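How do I keep dark marble from looking dull?

Asked in Home & Surfaces

We just moved into a place with a dark brown marble counter and I love it! But after a month of wiping it down it looks kind of cloudy near the sink. Is that soap? Is it ruined? I was using vinegar and water, same as on my old laminate.

3 answers

Adhiambo Rashidi
1,155 helpful votes
Stop the vinegar today! Marble is soft and acid eats the polish, so what you have is probably etching, maybe with soap film on top. Wash it with warm water and a drop of plain dish soap, rinse twice, then dry with a soft towel. If the cloudiness goes away, it was film -- hooray. If it stays, rub a little marble polishing powder on with a damp cloth, small circles, and try a hidden corner first.

Brown marble with pale veins is my favorite stone in the world, and it hides crumbs like you wouldn't believe. Same kind of look:

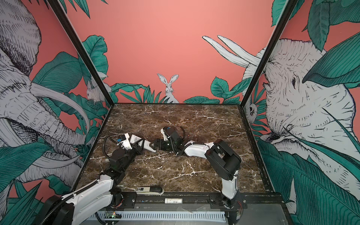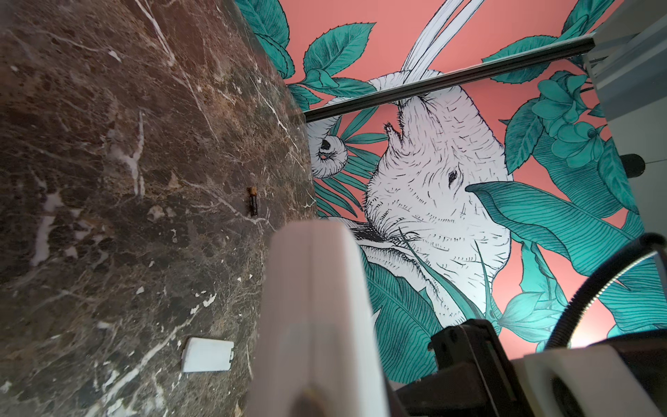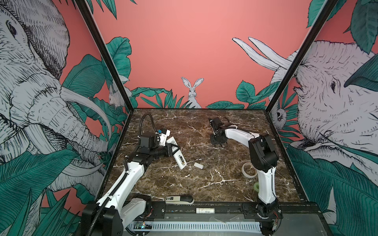 Then seal it. Drip some water on and wait 15 minutes; if the spot goes darker, it's ready for sealer. I did mine in November and it still beads up beautifully. Coasters under lemons and wine, always.

Rotich
21 helpful votes
Agree on the vinegar. Sealer won't stop etching though, only stains. Deep etching needs a stone person with real pads, and mine charged $300 for the whole kitchen. Worth every cent!

zodora
just use baking soda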